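# Laundry charges, Hanrahan House: proposed move to a flat monthly fee

**Residents' Forum > Services and Charges > Ref. 2801**

---

**B.Kennedy (Services Office)**

Residents are invited to comment on the proposal to replace the present pay-per-wash arrangement with a flat charge of £9 per month, payable with the rent. The contract with Soltard for the present machines ends in March, and the office must decide before then which form of payment the new contract will use.

Under the proposal, each flat would be entitled to unlimited use of the washers and dryers between 7 a.m. and 10 p.m. Comments should be posted in this thread. Matters concerning individual rent accounts should be sent to the office by letter or email.

---

**D_OConaill**

I wish to record my objection. I own a small washing machine, bought with the written consent of the previous managing agent, and I have not used the laundry room in the past two years. Under the proposal I would pay £108 a year for a service from which I receive nothing.

The office should at the very least allow flats with their own machine to opt out.

---

**Stetsiuk.B**

I support the proposal. There are four of us in the flat and we wash nearly every day. The present system requires the card to be topped up at the reader in the lobby, which has been out of order on several occasions this winter. On one of them I had a full load standing wet until the following morning.

I would ask Mr Ó Conaill to consider that we all pay for the lift, including those who live on the ground floor.

---

**D_OConaill**

The lift is named in the lease as a shared cost. The laundry room is not. I refer Ms Stetsiuk to the schedule at the back of her own copy.

---

**G. Preda**

I have no strong view on the charge, but I should like the condition of the dryers to be dealt with in the new contract. The dryer nearest the door runs far too hot, whatever setting is chosen. Wool and thin cotton should not be put in it at all. I have since gone back to drying socks and other small items on a rack at home, and I stretch each one by hand first so that it keeps its length.

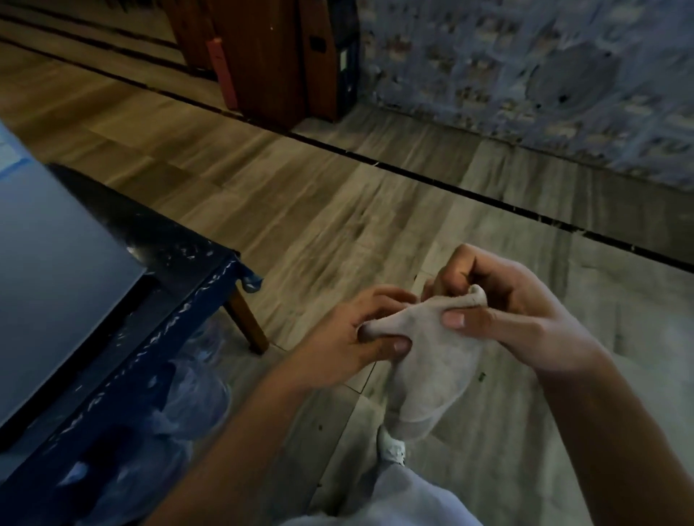 *Grey sock, held open at the cuff.*

If a flat fee is agreed, it should be made clear who is responsible for damaged clothing. The notice on the wall says only that machines are used "at the resident's own risk" - I do not consider that sufficient where a fault has been reported.

---

**KhaDong_70**

I agree with the previous poster about the dryer. It was reported in the autumn and an engineer from Nistura attended, but he looked only at the washers.

On the charge itself, I would prefer to keep paying by the wash. I live alone and do one load a week. Could the office publish what the average flat spends at present? Without that figure it is difficult for any of us to judge whether the amount is fair.

---

**B.Kennedy (Services Office)**

Thank you for the comments received so far. In reply:

- **Opt-out.** The office is seeking advice on the wording of the lease and will post a further note.
- **Average spend.** Card records do not separate one flat from another. There are 70 flats in the building, and we hold only the monthly total, which can be supplied on request.
- **Dryer nearest the door.** This has been reported again and the machine will be taken out of use until it has been inspected.
- **Damaged clothing.** Claims should be made in writing, with a receipt where one is available.

---

**D_OConaill**

I request the monthly total, please, for each month of the past year. I would also ask that no decision be taken until the advice on the lease has been shared in full and not in summary.

---

**Stetsiuk.B**

I have no objection to an opt-out, provided that the charge for everyone else does not rise as a result. Will the office confirm this?

---

**B.Kennedy (Services Office)**

That cannot be confirmed at this stage. The prices from Soltard and from Helevero, the other supplier under consideration, both assume that all flats take part. Revised prices have been requested from each. The monthly totals will be attached to the next note.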